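Hemia laundry room back in use

June 29, 2019

Residents of the Hemia building can do their washing downstairs again. The laundry room had been closed for two weeks while a leaking drain pipe was replaced.

The work was done by Sönmez, a local plumbing firm. Building manager Sorin Kos said the pipe dated from February and had been fitted badly.

Prices stay the same. Tenants are asked to check the drum for forgotten clothes before starting a load and to leave the door open afterward.

A front loader with its door open and a green garment in the drum.

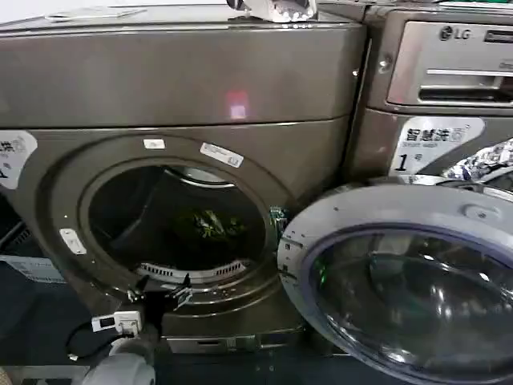
Opening hours

The room is open daily from 7 a.m. The last load must start by 8 p.m.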